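The Vallora Bin

The man from Vallora said the bin would sell itself. My brother-in-law had bought one in August, and he hadn't stopped talking about it, so I drove out to Clundport with 249 dollars and a bad feeling.

"Everything you own, in one place," the man said. "You'll never lose a tool again."

I asked him who had ever lost a tool by having too many places to put it. He laughed as if I'd told a joke and handed me a Listex form to sign. It was 8 pages long, for a metal bin.

At home I put it on the table and threw in whatever had been riding around in the truck. I gave it two weeks. My wife gave it less.
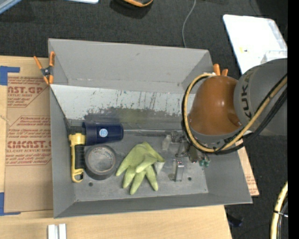 By the second night I was already digging. I wanted the tape, and then I wanted the other glove – there had been a pair, I was fairly sure of that – and the form had plenty to say about missing items, all of it under a heading that read "Customer Habits."

I called the number. A recording told me the bin learned what mattered to its owner and kept only that.

"It's a bin," I said to the recording.

"Thank you," it said.

My wife thought the glove was in the truck. Probably it was. I went out with a flashlight and looked under both seats, and when I came back in she was standing by the table with her hand over her bare ring finger, asking what else I had put in there.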